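Recording demos for the mug rack task — quick guide

Wrote this fast because people keep asking me the same stuff in the hallway. It covers the cup and tray task only. For folding and pouring see Macarena's page.

What you need

Arm powered up, pendant where you can reach it. Paper down on the table, taped flat. Tray, rack, cups. The Palo recorder open on the desk machine, all three views showing. If one view is black, restart the recorder, not the computer.

Before you start

1. Make a new session folder. Name it task_initials_number. No spaces!! Spaces break the Pacheco export and then I have to fix it by hand.
2. Check disk. 90 GB free or don't start.
3. Wipe the lenses. The wrist one gets greasy fast.
4. Home the arm, open the gripper, close it, open it again. Listen for clicking.
5. Put the extra stuff on the table. Bowl, cloth, board, whatever. Move it every few episodes. We want clutter, and we want it in diffrent places.

Recording one episode

Start recording first, THEN move. Half a second of still arm at the beginning is fine, two seconds is too much.

Go in slow over the cup. Fingers open, come down straight, close. If you bump the cup but still get it, keep the episode. If you drop it, stop, mark it F and go on. Don't delete the F ones, Severino uses them for the failure set.

Lift before you go sideways. Dragging a cup looks ok on the monitor but the policy picks it up as a habit and we spent most of April getting rid of that.

Lower over the tray, let go close to the surface, back off straight up. Stop recording once the arm is clear.

An episode should be 18 seconds or so if you're relaxed. Over 52 seconds the script throws it out, no warning, so dont sit there fiddling with a bad grasp.

Do 6 episodes, then change the layout. Turn the rack. Swap cup colors between the slots. Slide the tray a bit. Small changes are good, keep everything in reach.

Checking your views

After the first episode open the playback and go through all the cameras before doing more. Head, wrist, side.
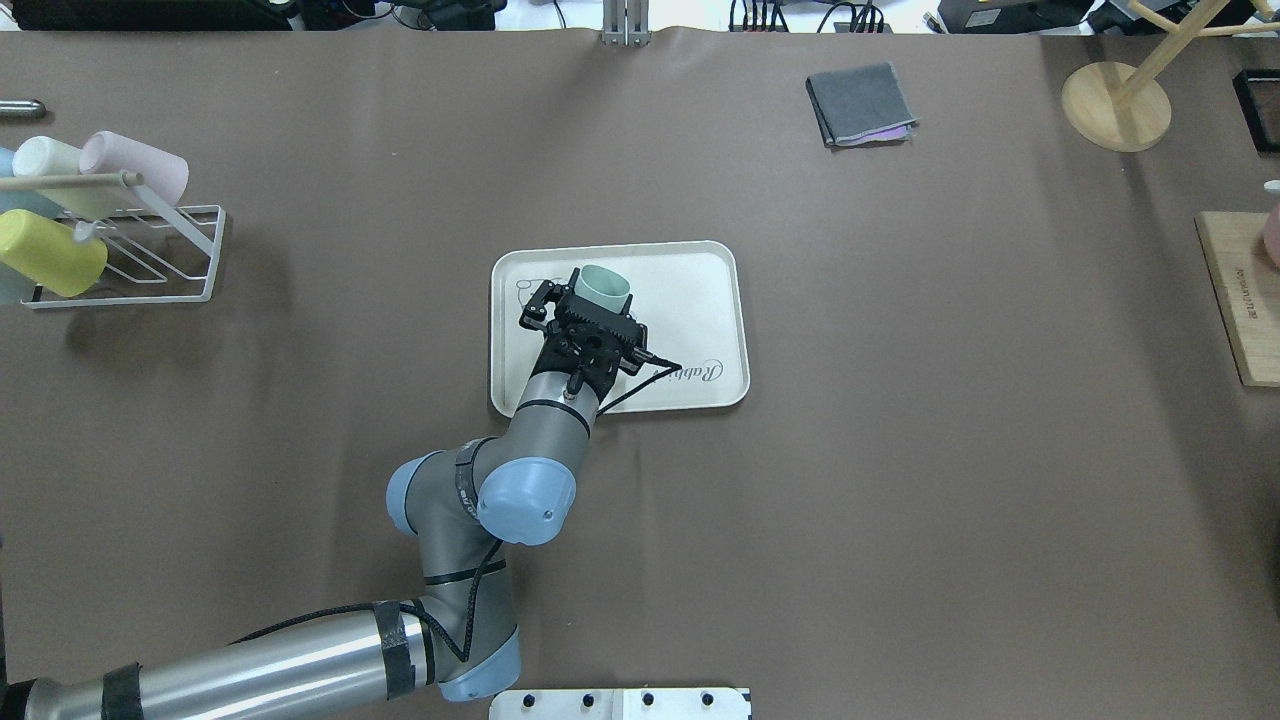
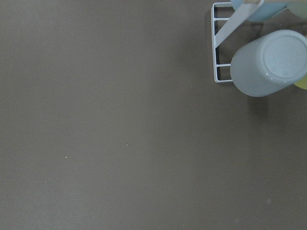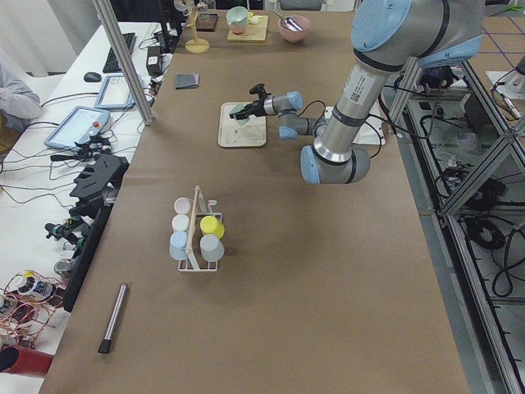
Next, the sync check. Pick the moment the fingers close and step through one tick at a time. Views should agree within two ticks. If they don't, the clock service probably died — restart it, redo the episode. Don't try to shift it afterward, I tried, it's a mess.

Labels

One line of text per episode. Plain words. "put the yellow cup on the tray" is good. "yellow cup manipulation trial" is not. Mix up the wording a little, say mug sometimes, say set down sometimes. Name the color every time or the label is useless when there's several cups out.

Uploading

Run the export, wait for the green OK, copy to the Brasside share under your own name. Then add a row in the sheet: session, good, failed, anything weird. "Gripper felt loose" counts as weird, write it down.

Common problems

Gripper closes but cup slips: pads are worn, spares in the Plosia drawer.
Arm stops by itself: you hit the speed limit. Clear it on the pendant, home, redo.
Export hangs at the end: a space in the folder name. See above.
Wrist view stutters: reseat the cable at the wrist end, then check the other end too.

Pouring setup is changing so Macarena's page might be out of date by a bit, ask her before you book time on it.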